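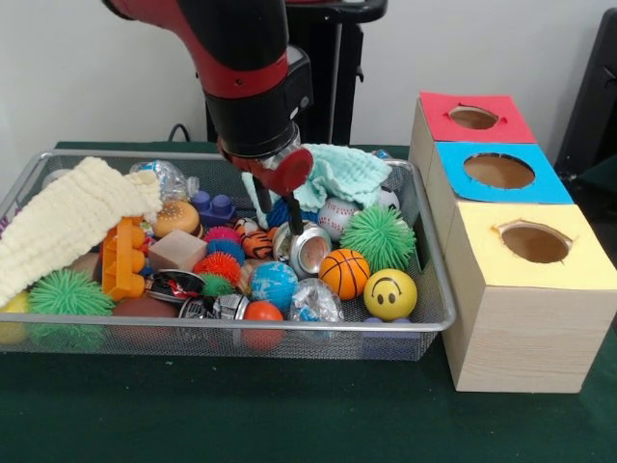
Sorting arms at the returns depot – how has it gone where you are?

Posted in: Warehouse and Depot Work

moss_and_kettle wrote:
Evening all. I've been on returns at Plalach for 8 years now, mostly the toy and nursery side, and in February we had our first arm put in at the Datville site. What comes back to us is mixed baskets, and when I say mixed I mean it. Spiky rubber balls, a baseball, a toy burger, building blocks, somebody's crushed drinks cans, a knitted cloth thrown in on top of the lot. The arm picks through the basket and we look after whatever it leaves, plus the rubbish, the checking and the paperwork.

I don't want to start a row, I'd just like to hear from people who are further along than we are. My hands are better for it, I'll say that straight away, because after a winter of reaching into wire baskets my knuckles looked like I'd been fighting a hedge. But the day feels different. We used to stand four to a bench and chat the whole shift through, and now it's one of us to a bench and a screen to keep an eye on. Is that how it stays?

dunlin72 wrote:
Welcome to the club, moss! We've had Arai arms at our place for a good while and the first few months were the oddest. You feel a bit like a childminder. It stops, you go over, you move a towel off whatever it was after, it starts again, you go back to your stool. I got very fed up with it, and then somewhere along the way I stopped noticing, and I couldn't tell you when.

What helped us was swapping round every two hours so you weren't stuck on your own all day. Ask for that early, before the rota gets set in stone.

packing_tape_pete wrote:
I'm going to be the grumpy one, sorry. "My hands are better" is exactly what they said to us at Nikisden, and they were, and then the evening shift went. Nobody was sacked, I'll be fair about that, people just weren't replaced when they left. But there were good regular hours there for anyone with kids at school and those hours have gone. I don't blame the machine for it. I do think people should ask what happens to the hours before they start saying thank you for the nice new gloves.

moss_and_kettle wrote:
No need to be sorry Pete, that's the sort of thing I was after. We were told in the canteen that no jobs would go, but I've not seen it written down anywhere, and I hadn't thought about leavers at all.

lentilsoup wrote:
Can I ask how it does with soft things? Ours is hopeless with anything floppy. Balls it likes, cans it likes, but give it a blanket half over the rim and it'll fuss at one corner until the tea's gone cold.

dunlin72 wrote:
Same with us, lentil. We pull the cloth out first and sort it by hand. Clear plastic is the other one – wrappers and squashed bottles. We logged 1,103 stops in one month and I'd bet my lunch that most of them were wrappers, though the log only says "stop" so I can't prove it to anybody.

packing_tape_pete wrote:
And who was filling in 1,103 lines of log? That's work as well, and it never appears in the figures when they tell you how quick the thing is.

dunlin72 wrote:
It logs itself, Pete! But all right, somebody had to walk over each time, and I'll give you that one. I still wouldn't go back. My shoulder was done in before and now I can get a coat on without swearing.

lentilsoup wrote:
I'm somewhere between the two of you. We put 1,869 items through last week with two of us on, and I went home less tired but more bored, if that makes sense. I miss the daft finds. You'd hold up some stripy ball with a face on it and the whole bench would have a laugh, and now I spot it over the arm's shoulder and there's only me to enjoy it.

moss_and_kettle wrote:
That makes perfect sense, lentil, and it's cheered me up to hear someone else say it. I'm going to ask about the two-hour swaps and about leavers' hours, both in writing, and see what comes back. Meeting's at 4 so I'd better get my questions down on paper tonight while the kitchen's quiet.

packing_tape_pete wrote:
Get the reply in writing as well. And let us know what they say about evenings.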